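Skestwood Robotics Forum > Manipulation > Learning from demonstration
Thread: Mixing simulated and real demonstrations, my result is smaller than in the paper

behrouz_r
Posted 1 September 2021
Hello all. I am trying to repeat the co-training result from the Breltar report, the one by Hosseinzadeh and Tremblay. The method is simple to say: you train one policy on a large set of simulated demonstrations and a small set of real ones, and in each batch you fix the share of real samples. They claim that the share matters more than the total size of the simulated set.

I have 1,420 simulated episodes and 547 real ones, all with two arms and all tabletop tasks of the kind "put the object on the plate". When I train with the share they recommend, I do see an improvement over real data only, but it is much smaller than theirs. On two of my seven tasks it is even worse. Before I spend another month on this I would like to know if other people had the same.

The tasks that got worse are the shell and the spoon. Both are small objects.

suvley_lab
Did you keep the same camera in both sets? We lost a lot of time at Suvley on this point. Our simulated camera was nearly straight above the table and the real one was tilted, and the policy learned to tell the two apart immediately. After that it behaves like two separate policies which share some weights, and you get almost nothing from mixing.

behrouz_r
The real camera is also above the table, but I must admit I adjusted it by hand and did not calibrate it again after May. So it is possible. I give one simulated sample from the shell task so that you can judge. The right arm is the one that works in this task.

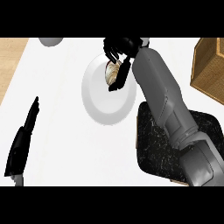

Shell task in simulation, right gripper holding the shell over the plate.

The black bands at the top and bottom are padding, to make the input square. I pad the real images in the same way.

s_tremblay
I am one of the two authors, so please read my answer with this in mind. Thank you for trying to repeat it, I mean this sincerely.

Two remarks. First, a white plate on a white table is a hard case. In your sample the rim has only a little grey shading and the rest of the plate has nearly the same brightness as the table. If your real table is darker, the network can find the real plate by contrast, but in simulation it must learn something different. We randomised the table colour in every episode. It is written in the appendix, but I agree it should have been in the main text.

Second, which share did you use exactly, by episodes or by time steps? Our number is by time steps. If your real episodes are longer than the simulated ones, the two are not the same thing.

behrouz_r
By episodes. I did not see that it was by time steps, I will look at the report again. My real episodes are much longer, the operators are slow and careful. And no, I did not randomise the table. In the lab it is a light wood.

kordestani_a
I would like to disagree with the direction of this thread a little. Everybody looks for the mistake in the copy and nobody asks if the original number is solid. The report has one training seed per setting. I worked on the Mousavi grasping set for two years and there the difference between seeds was often bigger than the effect we wanted to measure. With one seed you can not say that the share matters more than the size.

s_tremblay
The criticism about seeds is fair and I will not argue against it. We ran a second seed later for three of the settings and the order stayed the same, but this is not published and you do not have to believe me. I still think the table colour explains more of the gap here than the seed does.

kordestani_a
Then please publish it, also if it is only one page. People choose their hardware budget from this table.

shirin.h
Shirin here, the other author. The second seed will go in the next version, this is already decided between us.

About the small objects, I have a question for Behrouz. In your sample the fingers go around both sides of the shell and they hide some of it from above. Does the real gripper have the same fingers? We had a case where the simulated fingers were thicker than the real ones. The policy learned to stop closing too early, and of course only the small objects suffered. With a mug or a box you would never notice.

behrouz_r
This is interesting, and a bit embarrassing. The real fingers have rubber tips which we glued on ourselves, the simulated model does not have them. So in my case it is the opposite direction, the real ones are thicker. I never thought it could matter for the share of the data.

shirin.h
It does not matter for the share, it matters for the transfer. But when you measure only success on the real table, you can not separate them. I would evaluate also in simulation, the same policies, before changing anything. If the shell task is good in simulation and bad on the real robot, the share is probably not your first problem.

suvley_lab
+1 for this. And please calibrate the camera first, it is one afternoon.

kordestani_a
And three seeds – also for your baseline with real data only. People always forget the baseline.

behrouz_r
Thank you everybody. My plan is now: calibrate, compute the share by time steps, randomise the table colour, three seeds for both. I will leave the finger tips as they are for the first round, otherwise I change too many things together. Shahram Shokri from our group has the compute allocation, so the order depends also on him. I will write in this thread when I have numbers, also if they are bad.

s_tremblay
If you send me your config file I can compare it with ours. The learning rate schedule in the report has a typing error in the warm-up, it is corrected in the repository but not in the PDF.

behrouz_r
Sent by private message. Which branch has the correction?

s_tremblay
The main one.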